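Flummont Community Rooms
Minutes of the Furnishings and Housekeeping Meeting
Held in the Cuesta Room, 08/11/2021

1. Opening and apologies

The meeting was opened by the Chair. Apologies had been received from two members. The agenda was accepted with one addition, the replacement of floor mats, taken under item 7.

2. Minutes of the previous meeting

The minutes were approved without amendment. The matter of the side door lock was reported as closed.

3. Budget for the current year

The Secretary reported that the sum of 2,000 pounds set aside for decoration and small fittings had been nearly spent. The largest single payment was to Fellar for wallpaper, paste and lining paper. An invoice from Plollov for storage baskets and hooks remained unpaid, as the delivery note did not agree with the order. The Secretary was asked to write to Plollov and to hold payment until a corrected note was received.

It was agreed that no further decorating work would be ordered before February.

4. Wallpaper

Members discussed the tree-patterned paper. Opinion was divided when the pattern was first put forward, and two members asked that their earlier preference for a plain paper be recorded again. The meeting otherwise considered the pale pink ground a success and noted that the brown of the branches kept it from looking too sweet.

A question was raised about repairs. Fellar had advised that the pattern might be withdrawn from its range next year. It was resolved to buy 38 metres of the same paper now and to keep it flat and dry in the upstairs cupboard. Offcuts longer than 50 centimetres are to be kept with it. Shorter pieces may be given to the children's craft group on request.

5. Recycling and waste

The Secretary reminded members that the collection contractor will not take plastic bottles mixed with general waste. Several sacks had been refused since the summer and had to be sorted again by hand.

The following was agreed:

Bottles are to go in the round white bucket and nowhere else.
The bucket is to be lined with a clear bag, so that the contents can be checked without tipping them out.
Bottles are to be emptied before they go in. Caps may be left on.
Full bags are to be tied and taken to the yard by whoever closes the room.
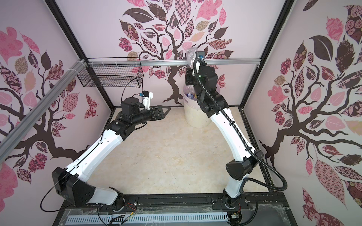
A supply of 200 clear liners is to be ordered. The present stock of black sacks will be used up in the kitchen and corridor. One member asked whether a second bucket should be bought for the entrance. The meeting preferred to see how the present arrangement worked over the winter, and the question was put back to the February meeting.

6. Hanging storage

The black wire-mesh basket on the rail was discussed. It had been bought for cloths and gloves, but members reported that baskets of this kind elsewhere in the building had become a home for old receipts, pens and single batteries. It was agreed that the basket should be cleared at the close of each session and that nothing heavy should be put in it. A proposal to fix a printed label to it was not seconded.

7. Floor

Members considered the care of the light marble-effect surface. It was noted that small marks show readily against the pale colour. Scouring powder is not to be used. A soft cloth and warm water should be tried first, and any mark that does not lift is to be entered in the maintenance book.

The added item on floor mats was then taken. Two mats in the front corridor have curled at the corners and are to be withdrawn at once. The Secretary will obtain prices for replacements, with rubber backing, for the next meeting.

8. Any other business

The kettle in the Cuesta Room has been reported twice for a loose lid. It is to be exchanged for the spare held in the office.

Users of the rooms are again asked to return chairs to the stacks against the corridor wall.

9. Next meeting

The next meeting will be held in February in the same room. Items for the agenda should reach the Secretary two weeks beforehand.

There being no further business, the Chair closed the meeting.

Contact the Secretary | © Flummont Community Rooms | Back to top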